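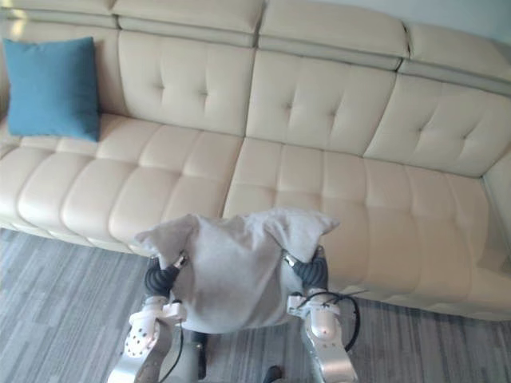 7 min read

Pillow Duty: what went wrong with our two-armed tidying robot, and what we did next

Final report, Moseo project
Written by Uriel Becerra, with Damián Rosales and Montserrat Lozano
Advisor: Domenica Ruchti
November 15, 2020

So, this was supposed to be a report about putting pillows on a sofa. It still is, mostly, but the part everyone asks me about is the fault, so I'm giving that most of the pages and squeezing the rest in around it.

Some quick background. Moseo is our name for the whole setup, two arms on one base with a camera up top, and the job we picked for the semester was living room tidying. Pick up a pillow, carry it to the sofa, set it down, let go, back off. Damián wrote the grasping code, Montserrat did the safety side and most of the testing, and I did the arm motion and (lucky me) the log files. We thought two arms would make it easier, because a soft pillow held from one corner just swings around like a wet towel. With a hand on each side you can stretch it a little and bring it in straight.

And that worked! By the end of April we could grab the light grey pillow by both sides and get it up over the front of the seat pretty reliably. The leather sofa turned out to be a friendly place to practice, too. The pillow slides on it if you come in a little low, and the blue cushion at the far end gave Damián's vision code something easy to lock onto when it was figuring out where the sofa started and stopped. The channel stitching on the seats confused it for a while (it kept deciding the grooves were separate objects), but he sorted that out with a smoothing step and I won't go into it.

The fault

On run 121 the right arm let go and the left one didn't.

That doesn't sound like much. What happened, though, is that the left arm kept holding on while the program moved to the "back off" step, so it pulled away with the pillow still in its fingers. The right arm was also backing off, with nothing in its hand, exactly as planned. The pillow came off the seat, swung down between the arms and got pinned against the base. Then the left arm felt a load it didn't expect and pushed harder to reach its target position, because that's what position control does, it doesn't know any better. I was standing a couple of steps away with a coffee. Montserrat hit the stop button before I had even understood that anything was off.

Nobody got hurt and the sofa was fine. The pillow got a ripped seam. The left wrist had a joint error that wouldn't clear, and we had to power the whole thing down and bring the arm back to its home position by hand, which took the rest of the afternoon and a lot of sighing.

Why it happened

My first guess was the cables. Each arm has a thin black cable running down the outside, and the one on the right makes a big loop near the wrist that I have never liked. I was completely sure a cable had snagged or a connector had wiggled loose, and I spent an embarrassing two days on that. I swapped connectors and wiggled everything I could reach while Damián watched the readout. I could not make the fault come back.

Then Abundio Bañuelos, who looks after the equipment in our lab, asked me whether the left gripper had ever received the open command. I said of course it had. He asked how I knew. I went and looked, and the answer was that I didn't know. My code sent the command and then waited a fixed time and carried on. It never checked that the fingers had opened.

So I went back through the logs properly. On run 121 the open command for the left gripper went out at the same moment as a status request, and the driver dropped one of the two. It dropped the one we needed. Once we knew what to look for, we wrote a little script that did nothing but open and close the left gripper while asking for status as fast as it could, and we let it go 1,000 times on the bench with no pillow. It dropped the open command 11 times.

I want to be clear that this was sitting there the whole semester. In earlier runs we had a few where the pillow "stuck" to the left fingers for a second, and I wrote in my notes that the fabric was catching on the rubber. The fabric does catch sometimes! It's a crumply pillow and the fingers press right into it. But at least two of those notes were the same fault, and the only difference was that someone had pressed retry before the arm moved very far.

What we changed

First, the release step now waits for each gripper to report that it's open. If one of them doesn't, the program sends the command again, up to three tries. After that it freezes both arms where they are and beeps at us. Freezing is better than retreating here. If one hand still has the pillow, the safest thing is for neither arm to go anywhere.

Second, status requests and commands go through one queue now, so they can't step on each other. Damián wrote this in one evening and was very smug about it, which he earned.

Third, Montserrat set a force limit on the back-off move. The arms only need a tiny push to move away from a sofa, so there was no reason for us to allow the full amount. The limit was left at the default from the arm's setup file, and none of us had ever opened that file. With the new limit, if something is still held or caught, the arm goes limp instead of fighting.

Fourth, and this one is just a rule on paper: whoever is running the test holds the stop button in their hand. On run 121 it was on the table next to Montserrat and she was quick, but if she'd been typing, I'm the one who would have had to get to it, and I was holding a coffee. Also no coffee inside the tape line anymore. That's the Becerra rule now and I guess it will outlive me in this lab.

Testing the fix

We ran the bench script again after the queue change and got zero dropped commands over the same number of cycles. Then we did 20 full runs on the sofa with a replacement pillow in the same light grey. Nineteen finished normally. On the other one the right gripper was slow to report open, the program sent the command a second time, and it carried on as designed. I was weirdly happy to see that one.

We also tested the freeze on purpose. Montserrat unplugged the left gripper's signal line partway through a run, and both arms stopped with the pillow held over the seat and just stayed there, beeping. We did it again with the pillow lower, and again near the back cushions, where there's less room. Same result each time.

What we didn't test: anything heavier than a pillow, a person sitting on the sofa, or a blanket. A blanket would be a whole different mess, since you can let go of it with both hands and still have it draped over an arm. Please don't take our force limit and assume it's right for that.

Things I'd tell the next group

Read your logs before you touch a screwdriver. I lost two days because I already disliked that cable loop and wanted it to be guilty. (We shortened the loop anyway in the end. It was still ugly.)

Write down the small weird stuff with the run number next to it. "Fabric sticking again" is useless a month later when you're trying to match it to a log.

Never wait a fixed time and hope. If the hardware can tell you it's done, ask it. I had a comment in my own code that said "fix this later," with my initials on it, and Domenica read it out loud at our review.

And open the default files, all of them, even the boring ones.

Still open

We don't know why the left side dropped commands so much more than the right. Same gripper model, same driver, same cable length until I cut one. Damián thinks it's to do with the order the two sides start up in. I haven't had time to swap them and see. The bench script and the logs are in the shared folder under Moseo/release_fault, and the ripped pillow is in the bottom drawer if anyone wants to practice sewing.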